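Relatório de andamento, Pruvberg
Projeto: dobra automatizada, lavanderia Jurulus
Para: Letotau, área de apoio a projetos

Resumo rápido, o detalhado vai em agosto. Célula de dobra montada, operando só no turno da manhã. Meta da fase continua 2000 peças. Ritmo ainda abaixo do manual, sobretudo em malha com gola ou punho canelado.
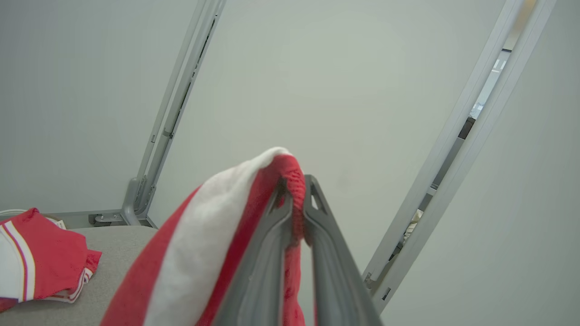

Aranka Hegyi
coordenação de operações, Pruvberg
seg., 8 de julho

Equipe: 11 pessoas na dobra, ninguém desligado, conforme o combinado com vocês. Duas já passaram para a conferência e uma pediu pra voltar, achou parado demais. Conversamos, voltou. As outras revezam na célula, turnos de 50 minutos. Queixa principal é a espera: quem dobrava no próprio ritmo agora fica preso ao ritmo da máquina. Menos dor no ombro segundo elas, mas isso é relato, não medimos ainda.

Treinamento: 20 horas por pessoa, Nestor Lacson dando tudo sozinho. Não dá pra manter. Precisamos de um segundo instrutor antes de agosto, pedido vai em anexo.
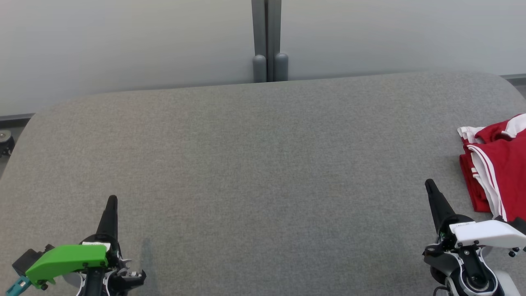 Função nova é o que mais preocupa o pessoal. O cargo de operadora de célula ainda não existe na tabela salarial e elas perguntam toda semana, com razão. Escrevemos a descrição com elas: separar, alimentar a mesa, refazer o que sair torto, parar a célula quando precisar. O "refazer" pesa mais do que o previsto. Peça vermelha listrada amontoada de lado, como aquela à direita na mesa, pede mão de gente e conta como tempo de trabalho, coisa que a planilha antiga não registrava. Ja corrigimos a planilha.

Pendências: proposta salarial com a Paewai, segundo instrutor, medição de esforço fisíco. Verba dentro do previsto.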